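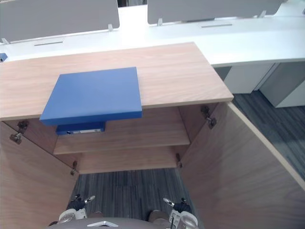 PAKDALE, Fri 23 June. Pakdale Records Services will open its paper records desk to small businesses and clubs in the Lestemov district next week. The desk helps people sort old files, decide what to keep and shred the rest. Until now it has only been open to tenants of the Pirzada Building, where the company has its office.

The change follows a trial in May. During the trial, 1,082 files were checked at the desk. Most came from shops and trade firms that had moved their billing online but still held years of invoices, pay slips and lease papers.

"People call us when they run out of room, and by then they don't know what they have," said Boonmee Chantharasri, who manages the desk. "We start with a plain list. What is it, what year is it from, and who might ask for it."

A first visit to the desk lasts two hours. Staff go through the files with the owner and mark each one as keep, scan or shred. Nothing is destroyed on the day. The owner takes the list home and has four weeks to change any entry before papers marked for shredding are collected.
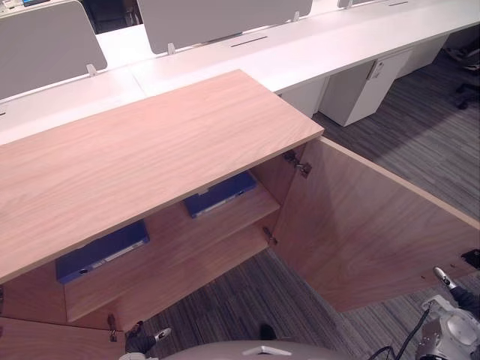 **Do I have to bring all my files to the first visit?**

Bring one year's worth, plus anything you are unsure about. Staff will use those papers to set up the list, and the rest can be brought in later or checked at your own office.

Files marked "keep" get a printed label with the subject, the year and a review date. The labels are made with Botine, the company's own indexing program, which also prints a contents sheet for each shelf. Customers don't need to install anything. A paper copy of the full index is handed over at the end of the job, and a second copy can be held at the desk on request.

Scanning is optional. Scanned pages are saved as standard document files and given to the customer on a drive. Pakdale Records Services deletes its own copies once the customer has signed for the drive.

The desk does not give legal or tax advice. Customers who are unsure how long a paper must be kept should ask their accountant or lawyer before it is marked for shredding.
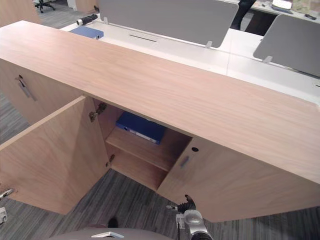

*A ring binder on a cabinet shelf.*

The opening offer covers the first 500 files per customer at no charge for labels. Visits are by appointment and can be booked at the front counter of the Pirzada Building or by phone during office hours. Clubs and nonprofit groups should say so when booking, as a lower hourly rate applies.

Media contact: Boonmee Chantharasri, Pakdale Records Services, Pirzada Building, Lestemov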